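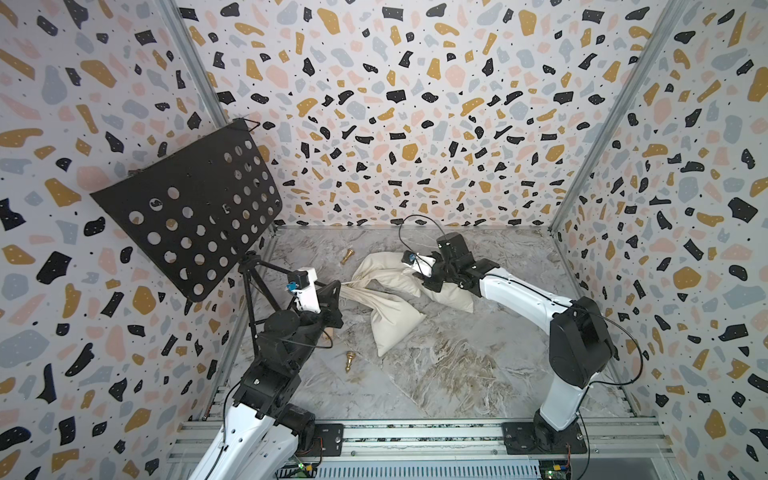 4.2 Cloth sacks and the claim of reuse

The case for replacing paper and film packaging with cloth sacks rests almost entirely on how many times a sack is used. Suppliers tend to give this as a single figure, and we found very little behind it. Britmont, whose canvas sacks were used in two of our three storage trials, advises customers to expect "years of service," a phrase that could cover a sack filled every morning or one filled twice and left on a shelf. We treat such statements as sales copy and leave them out of the estimates below.

Our doubts concern the neck more than the cloth. Most earlier work on sack wear tests the fabric as a flat strip, pulled until it tears. Ruppert's survey of dry goods stores in Pivembridge suggests that this is the wrong place to look. Of the sacks withdrawn by the stores she visited, few had failed across the body. The usual complaint was that the sack would no longer close properly, or that the string had gone missing and the staff had given up on it. A sack that cannot be closed is out of use, however sound its weave may be.

Figure 3. Canvas sack with the left end twisted into a narrow neck and tied with thin string.

The tie shown in Figure 3 is the simplest of the closures we compared. It costs almost nothing and can be replaced by anyone with a length of string. It also puts the load on a short band of gathered cloth, and thin string spreads that load poorly. The Drorkard trial used a wide flat tape in place of string and reported 11 months of use before the first withdrawal. We would like to believe this result. However, the trial report does not say how often the sacks were opened, and months on a shelf tell us nothing about wear at the neck.

A second difficulty is handling. A tied neck invites people to lift by it, and in most of the stores they did. The printed advice from Voß, to carry from beneath with both hands, was pinned up in 2 of the 9 stores and seems to have been ignored in both. Any estimate that assumes correct handling is therefore an estimate for some other workplace. Frauke Ruppert (personal communication) has suggested sewing a separate grip to the base. That may help, but it adds a seam, and seams were the next most common point of repair in her records.

We are equally wary of the figure of 3,000 openings that appears in the Britmont catalog. No test method is given with it. If the test used an empty sack - and nothing in the catalog rules this out - the number has no bearing on a sack that is filled, tied, lifted and dropped onto a floor. We asked for the test sheet in April and had not received one when this section was written.

For the comparison in Section 5 we therefore count a use as one full cycle of filling, tying, moving and emptying, and we end the life of a sack at the first closure failure that the store did not repair. This definition is harsher on cloth than the ones in common use. It also leaves open how to treat sacks that were mended at home by staff, which the stores did not record.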